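Grout goes grey long before tiles do, and most of it comes back with washing soda and a stiff brush. Dissolve 33 g in a litre of hot water, brush it along the lines, leave it for ten minutes and rinse twice. Wear gloves. Old toothbrushes are too soft for this; a narrow grout brush costs very little and lasts years.

Keep vinegar and lemon off marble, limestone and anything else with lime in it. They eat the polish and leave a dull patch that no amount of buffing will shift. Washing-up liquid in warm water is enough for a stone worktop, dried afterwards with a clean cloth.

For crumbs in the gap behind a worktop, use the crevice tool first and water second. Wet crumbs turn to paste. If the sealant has gone black underneath the surface, cleaning won't help -- cut it out and run a new bead.

Regrouting is slow but not hard. Rake out to two-thirds of the tile depth, vacuum the joints, then work the new grout in diagonally with a rubber float. Mix small batches. Doina Matić did her whole kitchen over two evenings in July and says the second batch went off in the bucket while she was answering the door.

Wipe the haze off once the joints are firm, and save a jar of dry grout powder for repairs. Write the shade on the lid.

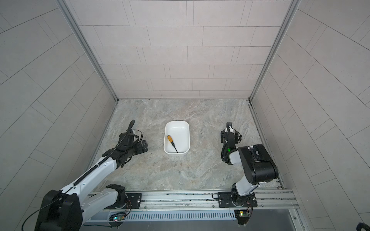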